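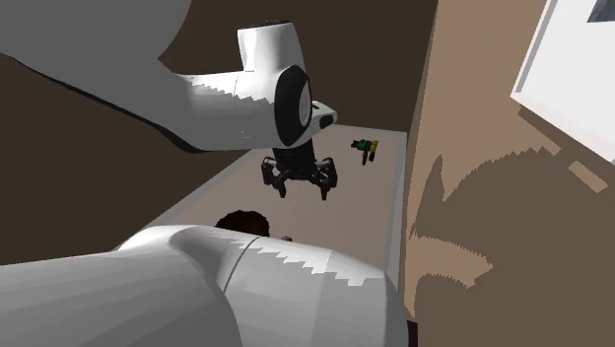 White robot arm, black gripper. Render.

Parenting / Baby Sleep

My sister-in-law paid $475 for the Lulden sleep plan. Our kid is 6 months old and up 3 times a night, so she forwarded me the whole thing.

It's a bath, a book, a bottle and a dark room. My mother told me that over the phone for nothing.

The sales page says "gentle" in every paragraph and then day four has you sitting in the hallway listening to screaming. Pick one.

Also a Kodau white noise machine is "strongly recommended." There's a discount code. Funny how there's always a discount code.

Elango Chettiar swears by it – his daughter slept through in a week. She was also nine months old and had just quit her night feed. I'd like to hear from the parents it did nothing for. The testimonials page seems to have missed them.

Maybe it works for some babies. Some babies sleep anyway.

We're doing the bath and the book. She was up at 2:40. Ask me again in June.

400 likes · 6 shares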